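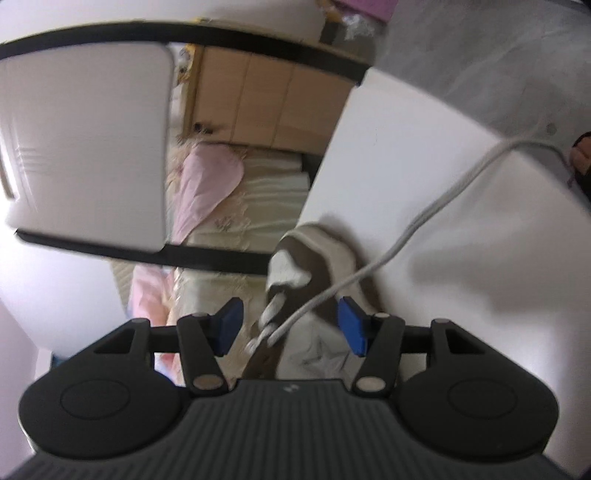
What Children Mean When They Say "It Broke"

Ask a three-year-old what happened to a cup that is lying in pieces on the kitchen floor and the answer you get, in English, is very often "It broke." Parents tend to hear this as a dodge. The child was holding the cup, the child let go of the cup, and now the child has produced a sentence in which no child appears.

Parviz Abbasi has spent most of his working life on sentences like that one. He is a linguist at the Robichaud Institute in Badascombe, where he studies how children learn verbs, and he does not think the three-year-old is dodging anything. "At that age they are working out what the verb lets them do," he says. "English lets you say 'I broke it' and it lets you say 'It broke.' It lets you say 'I cut it' but it does not let you say 'It cut.' A child has to find that out, and no adult ever sits down to explain it."

The difference is one that most adult speakers have never noticed. Verbs such as break, open, melt and roll can be used two ways. Someone opens the door, or the door opens. Verbs such as cut, wash, tie and hit are pickier. Someone washes the plate, but the plate does not simply wash. Linguists call the first group alternating verbs, and there are several hundred of them in English. The second group is also large, and no ending or prefix marks a verb as belonging to one or the other.

Children make mistakes with both groups, and the mistakes are well known to anyone who has lived with a talkative preschooler. "Don't giggle me" is one. "She falled it" is another. In both cases the child has taken a verb that normally stands alone and given it an object, on the model of verbs like roll. The errors usually start after the second birthday and can go on until a child is well into grade school.

What interested Abbasi was how they stop.

Parents rarely correct grammar. They correct facts. A child who says "I goed to the park" when she did go to the park will usually be told "Yes, you did." A child who says it when she went to the library will be told that she went to the library. So the information that "falled it" is wrong has to come from somewhere else, and for decades there have been two main ideas about where.

One idea is that children keep a kind of running tally. They hear fall many times, always without an object, and the longer this goes on the more confident they become that it never takes one. The other is that children sort verbs by meaning. Once they see that fall describes something that happens to a thing, and that English has a separate verb, drop, for making it happen, they stop stretching the first verb to cover the second.

Both ideas predict that children will get better with age. To pull them apart you need a verb whose meaning is clear but which the child has hardly heard, and the usual way to get one is to make it up.
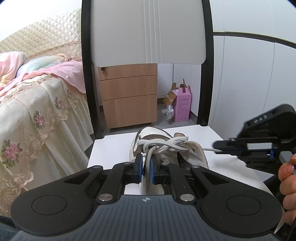

Tie belongs with the pickier verbs: a person ties a shoe, but the shoe does not tie.

Abbasi's group ran its study, called Dresar, in preschools and elementary schools in and near Badascombe. The name is one of the made-up verbs he tried in an early version and then threw out, since too many children thought it had to do with getting dressed. The verbs that survived are shorter. Children watched brief animations in which a toy did something unusual, such as spinning while changing color, and heard a new word for it. They were then asked to judge sentences spoken by a puppet who was, they were told, still learning to talk.

In all, 1012 children took part, the youngest of them age three and the oldest 11. Each heard 6 new verbs. Some of the new verbs named events that could plausibly happen without anyone making them happen. Others named actions that needed a person with a tool. All were presented the same number of times and in the same kinds of sentences, so a child keeping only a tally would have no grounds for treating them differently.

The older children did treat them differently. They accepted "The ball tammed" when tamming was something a ball could do without help, and they turned it down when tamming took a person and a stick. The three-year-olds mostly accepted everything. Between those ages the change was gradual, with a good deal of variation from one child to the next, and Abbasi is careful about how much he reads into it.

"It would be easy to say that meaning won," he says. "But then we went back and looked at the real verbs."

The real verbs had been included as a check, and they told a somewhat different story. With common verbs such as fall and laugh, even some of the youngest children objected when the puppet gave them an object. With rarer verbs of the same kind, such as tumble and chuckle, they were more forgiving. Frequency was clearly doing something. A child who has heard fall every day of her life is surer about it than she is about tumble, though the two mean nearly the same thing.

His current view is that children use both sources and lean on them to different degrees at different times. Early on they have little sense of how verb classes work in their language and must depend on what they have heard. Later, with enough verbs in hand, they can see the pattern and apply it to new ones. He admits that this is less exciting than either idea on its own. It is also harder to test, and a reviewer told him so at some length.

There is another problem, which is that English is only one language. Many languages mark the difference openly. A speaker of Turkish or Japanese often has one form of a verb for the thing that melts and a related form for the person who melts it, and a child learning such a language has a clue in the word itself. Spanish handles many of these pairs with a small pronoun, so that the cup "breaks itself." If meaning is the main guide, children learning these languages should still show the same broad pattern as English speakers. If the clue in the word takes over, they may get there sooner, or by another route.

A follow-up project, Prastine, is meant to look into this. It began in April with recordings of families speaking Spanish and Turkish at home, and the transcribing has been slow. The first batch has 2037 utterances containing a verb the group cares about, and every one has to be checked by two people – a job that nobody on the team seems to look forward to. Abbasi does a share of it himself, usually before 8 in the morning.

He has been asked more than once whether any of this is useful to parents. He says it mostly isn't. Children arrive at the adult system without help, and a parent who repeats "I dropped it" after every "I falled it" will probably do no harm and no great amount of good. Speech therapists have been more interested. Some children with language delays have particular trouble with verbs, and a clearer account of which verbs are hard, and why, could help in choosing the ones to work on first. A small group of therapists has asked for the list of real verbs used in Dresar, ranked by how often children of each age misjudged them.

As for the cup on the kitchen floor, Abbasi points out that adults say "It broke" too, and for the same range of reasons. Sometimes they don't know who did it. Sometimes it doesn't matter. Sometimes they would like it not to matter, and a three-year-old may well have picked up on that, though his study was not set up to find out. The part of it he would like to look at next is what the child says second, after the parent has asked, "Who broke it?" In the home recordings the most common reply so far is the name of a brother or sister.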